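Blue pads letting go of cloth on hand-held grippers

mutud_sz
Posted 2019-10-01
I look after two hand-held grippers at Mutudport, the kind with pivoting arms and blue finger pads. We use them as a pair on clothes, one operator to each side of the garment. The right one has started dropping thick folds. I have cleaned the pads and swapped the spring. The pads have 300 hours on them.
Szabolcs Fekete

palma_bench
Check the pivots before you buy pads. If one is loose the jaws close at a slant and only the front edge grips. Ours were like that in June.

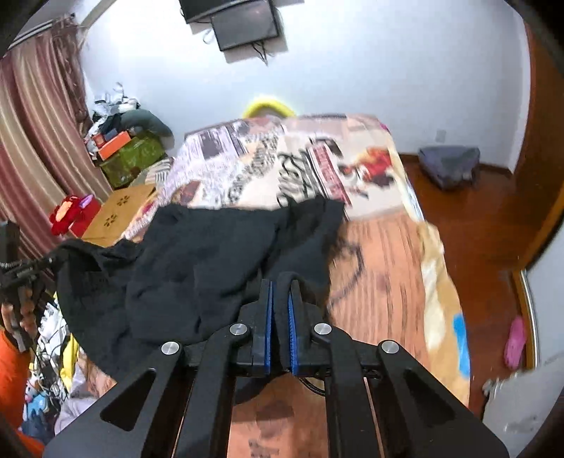
I snug all four screws with the jaws closed on a folded sleeve, then open and close a few times and go around again. No threadlocker until it moves freely.

kurkine
Disagree. 300 hours is a lot for ribbed pads on black cloth. The ribs fill with lint and go smooth. I change ours at 167 and don't wait for slipping.

palma_bench
You are throwing away good pads. I wash them with dish soap and an old toothbrush and they go back on.

M. Steinbach
Both can be true. Do a pull test: clamp a doubled hem, hang a weight on it, leave it for 45 seconds. If it creeps evenly, it's the pads. If it twists out on one side, it's a pivot.
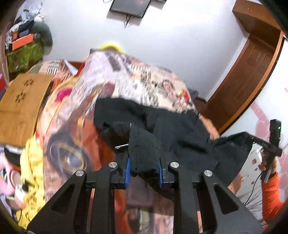
Folded cloth with the stitching between the pads, second gripper on the far corner.

mutud_sz
Did the test. It twists – inner right screw was loose. Ordered pads from Ulline anyway.

kurkine
Good. Write the hours on the back of the new ones.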